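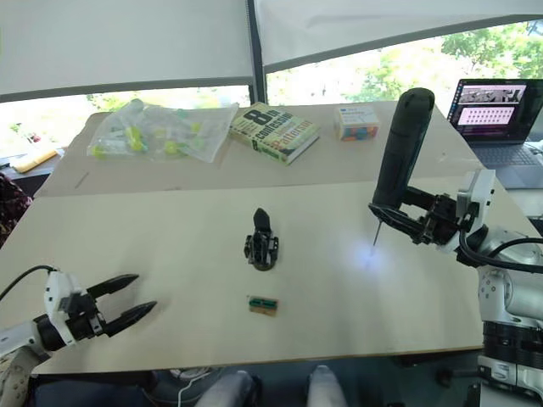
Two boards, one tabletop, and a seam that eats everything

Posted Apr 3, 2022 in Workshop & Craft Room
207 views

My worktable is two boards pushed together side by side, pale beige, with a seam running the long way. The near board is where I work. The far one, on the window side, is where things go to retire. At the moment it's holding a plastic bag of yellow-green bits and fittings, a little clear-sided box of colored pieces, a laptop, and a copy of 8th Confession I've been meaning to finish for longer than Patterson probably took to write it.

Two problems. The first is the seam. Small screws roll into it and are never seen again, and anything I write on paper across it comes out with a hiccup in the middle. The second is that the far board is slowly advancing on the near one. I'd like to fix the seam without replacing the table, and I'd like a storage idea that doesn't involve buying a wall of drawers. The table is a Mollham, if that matters. No manual. The bolts underneath are hidden behind a rail and I can only reach them lying on my back.

dirent_and_dusty

Flatten it first, fill it second. Lay a straightedge across the seam in a few places and find out whether one board sits higher. If it does, filler won't help you. You'll have a smooth ramp where you used to have a step.

Get under there (sorry about your back), loosen the bolts on the higher board a turn or so, and slip thin card under whichever side needs lifting. Clamp a straight piece of lumber across the top of both boards while you tighten up again. Check with the straightedge after every bolt, and don't do them all and then look. I did them all and then looked.

For the gap itself, I wouldn't use hard filler. Two separate boards move with the weather and by May it'll have cracked and you'll be picking crumbs out of your screws. Use a flexible caulk close to the color of the top. Tape both sides, run a thin bead, wipe with a damp finger, pull the tape while it's still soft. Leave it overnight even if the tube says you don't have to. Tubes are optimists.

If you'd sooner not do any of this, a big cutting mat over the middle takes ten seconds and hides the whole business.

Vega Iglesias

Agree with the caulk. On the storage, the bag is your trouble. You can't find anything in a bag without emptying it, and once it's emptied you've lost the table. The clear-sided box is the right idea, so get more of those in the same size and put the fittings in one and the yellow-green pieces in another. Label the top AND one side, or you'll stack them and be back where you started.

Then screw a low strip of wood along the seam side of the far board, an inch high or so. It keeps things from creeping over. Mine has held for years, apart from the time I leaned on it.

The laptop wants a shelf of its own. The book wants a chair.

campos32

just get a new table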